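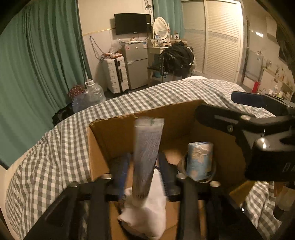 Castska has finally put a number on its packing problem, and the number is 50. That is how many hand-held grippers the Dunham mail-order firm plans to buy next year, if the budget passed around in August survives contact with the people who have to sign it. The grippers would be used to record people putting small household goods into cardboard boxes, and the recordings would teach a robot arm to do the same. The arm itself is on a different page of the budget, marked "later."

Ubaldo Villa, who runs purchasing, said the company spent most of the spring looking at finished packing systems and came away with a stack of brochures and a headache. Every vendor had a machine that was wonderful with identical boxes. Castska ships tubes of hand cream, rolls of tape, socks, small jars and whatever else people decide they need at one in the morning.

"They asked us to send our most typical item," Villa said. "We had a meeting about it. The meeting went long."

The squeeze tube came up more than once. A full one stands up straight and behaves. A flattened one bends, leans and slides out of a suction cup, and the vendors' demonstration videos were noticeably short on flattened tubes. Fingers do better, according to Villa, provided someone has shown them where to pinch.

The plan on the table is to buy the grippers in two lots. A first lot of 20 would go out before the holiday rush, with the rest to follow once the company knows how many come back in working order. Each gripper is budgeted at $1,102, a price that includes the fingers but leaves out spare fingers, which have their own line, and the charging cases, which have a line below that. Villa had asked for a bulk discount. He was offered a free tote bag.

Brunello Greco, who wrote the technical half of the proposal, would like the money spread differently. He thinks the company is paying too much attention to the hardware and too little to the hours. A gripper in a drawer records nothing, he pointed out, and the present draft sets aside more for shipping labels than for training the people who will hold the things. He wants 23 hours of paid practice per person before any recording counts. The current draft allows an afternoon.

He also wants messy boxes. Packing onto a clean steel table is fine for a brochure, in his view, but the customer's tube goes in next to a wadded cloth and something round that rolls, in a box with a torn edge, and the arm had better have met all of that beforehand. Asked what this would cost, Greco said torn boxes were one area where Castska was already fully stocked.

Serra, the firm's smaller sister operation, has been invited to share the purchase and has so far replied with a thumbs-up, which accounting does not recognize as a commitment. The storage for the recordings is a separate headache. It goes by the project name Mindomcombe, has its own spreadsheet, and was left out of the August draft because the person who had the spreadsheet was on vacation.

A revised budget is due before the holiday hiring starts. Villa said he expects the first lot to go through and the second to be argued over -- probably at length, and probably about the spare fingers. The tote bag has arrived.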